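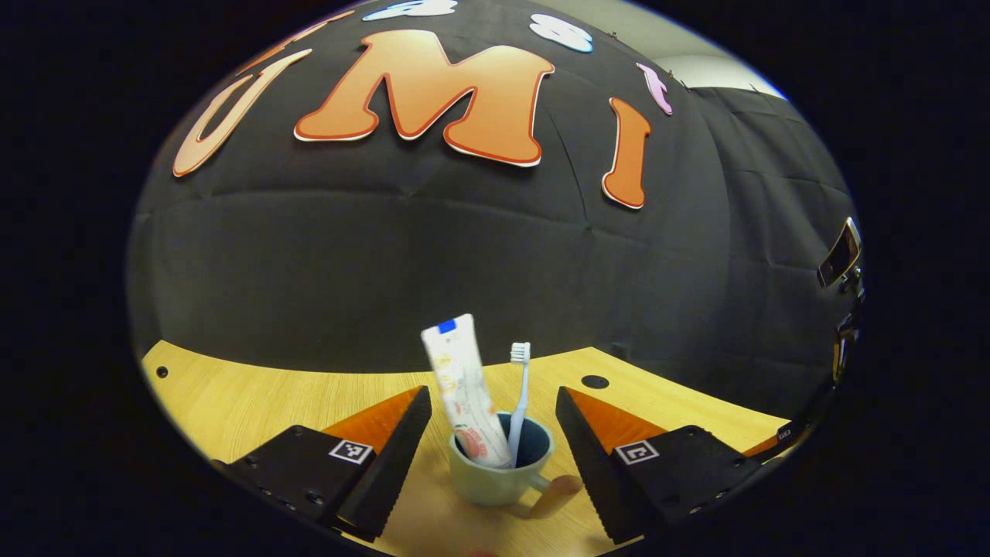
Toothbrush mug with toothpaste and toothbrush

Topic: Sharing one bathroom with lodgers, how do you do mornings?

greenmug_denise
We've moved into my aunt's old place in Nutton and there are five of us with one bathroom. I've got a grey-green mug for my toothbrush and toothpaste and I'm wondering whether to keep it in my bedroom like a student again. What really gets me is the queue though. From 7 till nearly 9 it's chaos, and the boiler only does two decent showers before it sulks. Do people do rotas? Feels a bit school camp.

Tornosley_Tim
Rota. Every time. We had one taped to the door for years and the rows stopped within a week. Ten minutes each, and you shave in your room.

lamduan_w
Oh I'd hate that, Tim! I lodged in a house in Greenwood with a rota and if you missed your slot on a work day you went out with greasy hair. We swapped to evening showers for anyone who didn't mind (me, I love one before bed) and it sorted itself out.

Tornosley_Tim
Fine if they're all reasonable. Ours weren't.

pegbag
Keep your stuff in your room, Denise. My brother's lodger got through a whole tube of my toothpaste and swore blind it wasn't him. Also get the boiler looked at, we paid 200 quid for a new valve and it was worth every penny.

greenmug_denise
200! I was quoted 1000 for a whole new shower, so that's cheered me up. Two of them say they'll go to evenings. The teenager won't commit to anything before noon.

lamduan_w
Then he's out of your queue already. Let us know how you get on after Sunday x

Denise Pilkington (greenmug_denise)
Will do. Valve man's coming at 9.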